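I got Hwa-young Yeon on a video call on what was supposed to be her day off, and the first thing she did was hold her keyboard up to the camera and shake it. Nothing rattled. She looked very pleased about this.

"The old one sounded like a box of Tic Tacs," she said. "I carried it on the train for two years and every bump, you'd hear it. People looked."

Hwa-young runs hardware at Lundgren, the little outfit behind the Plaltitz, a folding keyboard for tablets and phones that has picked up a loyal (okay, slightly obsessive) following among people who write on the road. I'm one of them. I typed most of my notes for this piece on the first model, the rattly one, with a missing rubber foot and a space bar that squeaks when the weather's cold. The second version goes on sale in April and I had a long list of questions, most of them complaints.

So I started with the hinge. If you've owned the first one you know the hinge. Mine went floppy after a winter of use and I ended up propping it open with a paperback.

"Yeah, I've seen your emails," she said, and laughed. "The hinge was my part, too, so I can't blame anybody. We had a plastic collar inside a metal sleeve and the collar wore down. It was fine in testing because our test rig opened it nice and straight every time. People don't do that. They grab one corner and yank."

The new hinge is metal on metal with a friction washer, and the test rig now pulls from the corner. I asked if that made it heavier and she made a face.

"It did. We put on 20 grams and I fought for every one of them. Định wanted it at zero."

That would be Định Bạch, who writes the firmware and who joined us halfway through the call with a sandwich. He disputes this. "I wanted it lighter than the old one," he said. "Zero was the compromise."

The two of them met at a repair shop in Bistley, where Định fixed laptops and Hwa-young came in with a dead one. He told her it wasn't worth fixing. She took it home and fixed it, then came back to show him, and they've been arguing at the same bench ever since. The company still works out of Bistley, on the floor over a dry cleaner, and the boards get assembled at a plant in Dramstead that mostly does parts for elevators.

"They're great at elevators," Hwa-young said. "So everything they make for us comes back incredibly sturdy. We sent them a drawing for a little bracket once and they called to ask how many people would be standing on it."

I wanted to talk about pairing, because pairing was the other thing that drove me up the wall. The old Plaltitz would connect to my tablet, then my phone, then for some reason my brother-in-law's TV, which I was nowhere near wanting to type on. Định put the sandwich down for this one.

"It was remembering too much," he said. "We had it trying every device it had ever met, in order, from the beginning. If you'd paired with a TV once at a party, it would keep going back to say hello. Now it keeps three, and you pick which one with a key. There's a fourth slot if you hold the key down, but please don't tell people about the fourth slot."

Sorry, Định.

They've also added a wired mode. You plug it in with a USB-C cable and it stops being a wireless keyboard at all, the radio shuts off completely, and it works on anything. I'm thrilled about this! I've sat in more than one hotel where nothing would pair with anything, and I've typed whole columns with my thumbs. Hwa-young says it was the most requested feature in the support inbox by a long way, and she would know. She read the inbox herself over the holidays. All 3414 messages.

"It took me forever. A lot of them were nice! A lot were about the hinge. One guy sent us a poem about the hinge."

Was it a good poem?

"It rhymed."

The layout has changed a bit, and here's where I expect some grumbling. The arrow keys are full size now, hooray, but to make room they shrank the right shift key, and I know a few right-shift people who are going to be furious. Định is a left-shift person and seemed honestly surprised that the others exist. Hwa-young is a right-shift person and says she got used to it in a week. The escape key is a real escape key at last. The function row is gone, and you get at it with a second key, same as before.

Battery life I can't speak to yet. They say the battery is a different shape and lasts longer than the old one, and Hwa-young was careful not to give me a number. She got burned on that last time, when the box promised more than most people saw. "We'll print it when we've had people using it who don't work here," she said. They're sending out 200 early units for that, to existing owners, picked from the mailing list.

And yes, I asked about a backlight. I always ask about a backlight.

"No," they both said, at the same moment.

It's the power draw, mainly, and the thickness. Định has a lit prototype in a drawer and says it looks wonderful and dies by lunchtime. Hwa-young says she's never seen him so sad as the day they measured it.

We'd been going for well over an hour by then, and I still hadn't gotten to the case, which a lot of you wrote in about. The new one closes with magnets and doubles as a stand, and it'll hold a tablet upright or a phone on its side.
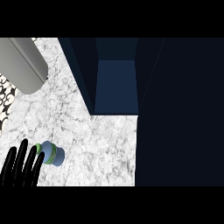

It comes in the box, too, so you don't have to buy it separately like last time. I asked whether it would fit the old model, hoping to save myself some money, and Hwa-young said it's a little too deep but it'll close if you don't mind things sliding around. Định said he'd been using his that way for a month. Then his sandwich was finished and he had a build to get back to, and she went off to find me a spare rubber foot.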